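Curside Front Yards: read me first

Hi, and thanks for downloading this. Curside is a spreadsheet of front-yard plantings on the older streets of Dritcombe, plus a folder of pictures and a page of notes. I started it when my neighbor asked what used to grow along her walk and I couldn't stop looking things up (my husband would say I still can't).

What you get

The main file is yards.csv. It has 308 rows, one per front yard, on 20 streets. A second file, plants.csv, has 2796 rows, and each of those is one kind of plant in one yard. Join them on yard_id and you're set!

The columns in yards.csv are street, side (N, S, E or W), lot_width in feet, house_decade, edge, path and shade. Edge means whatever separates the yard from the sidewalk: hedge, low wall, fence, lawn or open bed. If a yard has a hedge behind a wall I put down the wall, which Emil Gisler thinks is wrong, and he may be right, but I'd gone through most of Samonte Street by then and wasn't starting over.

Plant names are the everyday ones, with the botanical name in the next column when I was sure of it. Where I wasn't, it's blank. Please don't read a blank as "no such plant." Roses are just "rose" unless the owner knew the variety, and hydrangeas are split into mophead, lacecap and other. 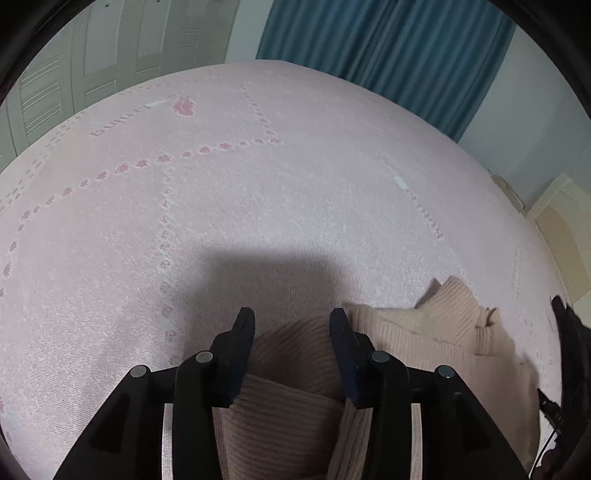

Shade was scored from the sidewalk in July, between 10 and 11 in the morning, on a scale of 0 to 3. That makes the east-facing yards look sunnier than they'd seem at dinnertime, so go easy on comparing the two sides of a street. I'd love to redo it with an afternoon column someday.

Known problems

Two streets, Prirkon Lane and Upper Prirkon, were mixed up in the first version. They're fixed in version 2, so if your copy has Prirkon Lane with even house numbers only, grab the new one. Bulbs are badly undercounted (July again!). Corner lots are listed once, under the street the front door faces. And "juniper" covers an awful lot of lumpy green things I couldn't tell apart.

House numbers are left out on purpose. If you think you recognize your own yard and want it removed, write to me and I'll take it out of the next version.

Using it

Go ahead and use it for planting plans, school projects, whatever you like. Credit "Curside, Berenice Becerra" if you publish anything. Corrections are very welcome, especially on the viburnums. Send the yard_id and what you think the plant is, and a leaf close-up if you have one.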